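Notebook, January, student gripper project
Entry started 9:40, finished after lunch in bits

Third session with the handhelds. Plan was sponge pick and place at the white table, then whatever time was left for working out why two grippers doing the same thing give two different sets of numbers. I said last time I'd write down what I think and leave the cheering to others, so that is what this is.

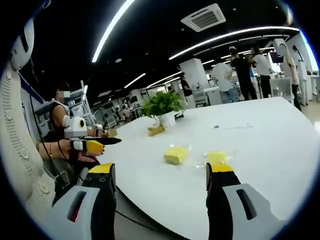
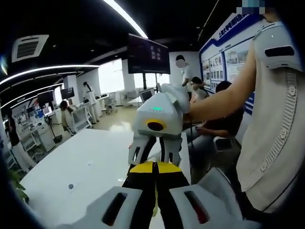 Starting with the claim on the whiteboard, which reads "39 demos is enough for one task." It has been up there since the first session and I still don't know where it comes from. Elikem says it's from the Rurum notes. I went through the Rurum notes. They say 39 was what one group had when the term ended, and that the policy "mostly worked" on the bench it was trained on. I don't call that enough. I call that when they ran out of term. I'd like it rubbed off or given a question mark.

What we have so far is one folder with 3648 clips in it, counting every fragment the splitter made. People keep saying that number to visitors. Most of the fragments are a second or two of someone getting their grip. When I ran the filter (minimum length, fingers closed at least once, finger track not lost) it went down so far that I ran it again thinking I'd typed the threshold wrong. I hadn't. Before anybody puts 3648 on a poster for Gornedville we need to agree on what a clip is. My vote: one start, one release, one label, or it doesn't count.

Sponges. I don't like them as a test object and I've said so. They forgive everything. You can come in crooked, squeeze twice as hard as you need to, let go early, and the thing still ends up more or less where it was supposed to. Then the success column is all ones and we've learned nothing about the grip. The wrapped ones are worse for tracking, in my opinion, because the film throws highlights and the segmentation jumps to the highlight. Hamish disagrees. He thinks glare is good for us and that a model that has only seen matt objects will fall over in a kitchen. Fine, but then we should have both, wrapped and bare, in the same proportions, and log which is which. Right now the object field just says "sponge."

To do: split the field into sponge_bare and sponge_film. Go back and relabel the last two sessions. I'll do the first, Hamish has the second.

Width calibration, 10:30. Same routine as before: close fully, zero, open fully, read, repeat. Did it 14 times on the unit I had. The open reading wandered by more than the spec on the sheet from Woldegiorgis, and it wandered in one direction, getting smaller. I first blamed the zero. Re-zeroed between every reading for the last few and it made no difference that I could see. Elikem thinks it's the linkage warming up. Could be. It could also be a screw working loose, or me squeezing the handle a little less each time I got bored. None of these have been ruled out and I'd rather the log said "cause unknown" than "thermal drift," which is what somebody typed in the shared sheet while I was getting coffee. I changed it back.

Proper test would be: clamp the handle so no human is involved, read every minute from cold, and have somebody else read the numbers off so I'm not hoping for anything. Nobody has built the clamp. I drew one, it's two pages back, needs a piece of the aluminum angle and an M4 bolt long enough to go through both sides.

Time sync. Still don't trust it. We use the clap at the start and line up on the sound, then assume the clocks agree for the rest of the run. Over a short run I believe that. Over a long one I don't see why I should. Elikem did one clap at the start and one at the end this morning, and the end claps were off by 21 ms between the two recordings. That is one run, so I'm not drawing a line through it. But at the speed some of us move, 21 ms is enough to put the finger closing before the finger gets there, and there are a few clips in the folder where that seems to be exactly what the data says. I had been putting those down to bad tracking.

Hamish: "It'll average out." It averages out if it's random. If one clock is always slow it doesn't average to anything, it just makes every clip wrong the same way. We went back and forth on this for longer than it deserved – sorry to whoever was trying to use the next bench.

Agreed in the end: two claps, every run, no exceptions. If the end clap is missing the run goes in the "unsynced" folder and stays out of training.

Then the demo policy. Grikier's checkpoint loads now (it was the normalization file, we had the old one, an hour of my life). Played it back against our held-out runs, offline only. The predicted path looks good on top of the real path. I would be more impressed if the held-out runs weren't from the same table, same people and same week as the training runs. Predicting that a hand will go toward the sponge is not hard when the hand always goes toward the sponge. I tried the cheapest baseline I could think of, which is "keep going the way you were going," and on the middle part of the reach it was nearly as good. It lost badly at the close and the release. So the close and the release are where the interesting error is, and that's what we should be plotting. The average over the whole run hides it.

Elikem was a bit put out by this, I think. For the record, his loader is the only part of the pipeline that has never crashed on me.

Next session:
– second object that can fail. I'm bringing a ping pong ball and a paper cup.
– clamp. I'll cut it if someone finds the bolt.
– plot error in three pieces: reach, close, release. Baseline on the same axes, same scale.
– held-out set recorded on a different table, by someone who hasn't done any of the training runs.
– ask Woldegiorgis whether the spec on the sheet was measured or copied from a catalog.
– battery charger back in the drawer with its cable, please.

Added 1:15. Hamish found three clips already relabeled as film that are plainly bare sponge. He is redoing that batch. I asked him to write down who did the first pass and he wrote "me."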